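Call for participants: does the evening protein shake do anything?

Supplement tubs make big promises. We've read a fair few of the studies behind them, and many were short, small and paid for by someone selling powder. So we're running our own at Narklow, and we need people who already lift.
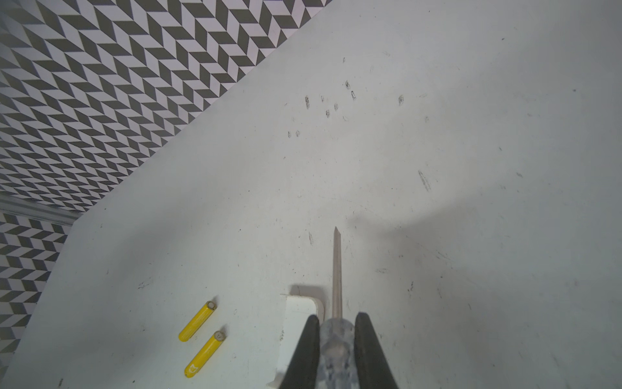
Nermina Omerović
Study coordinator, Narklow Strength Research

You'll train three times a week for 11 weeks on a set program. Half the group gets a protein drink before bed, the other half gets a flavoured drink with next to no protein in it. You won't know which, and neither will the trainers. I have my doubts we'll see any difference at all, and I'd be happy to be proved wrong.

We're after 80 adults aged 18 to 45 with at least a year of regular weights behind them. Over 166 people put their names down for our last study and plenty never came to the first weigh-in, so please apply only if you can see it through.
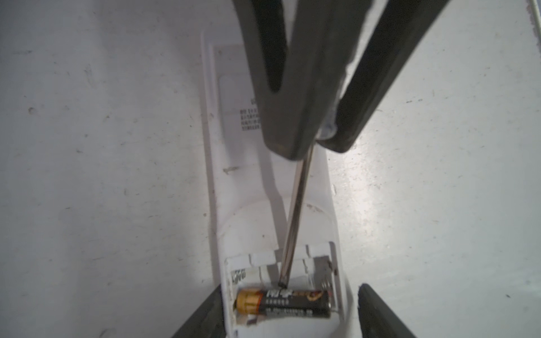 You'll also need to keep a food diary, and a real one. "Chicken, some" is no use to me. If you take creatine, stop by the end of February. We start in March.

You can't take part if you have kidney disease, a milk allergy or a job with a supplement company.

We pay $968 in two instalments, plus parking. No free tubs, no before-and-after photos and no promise you'll get bigger.

To apply, ask for Drita Nikolovski at the Narklow front desk before 4 pm.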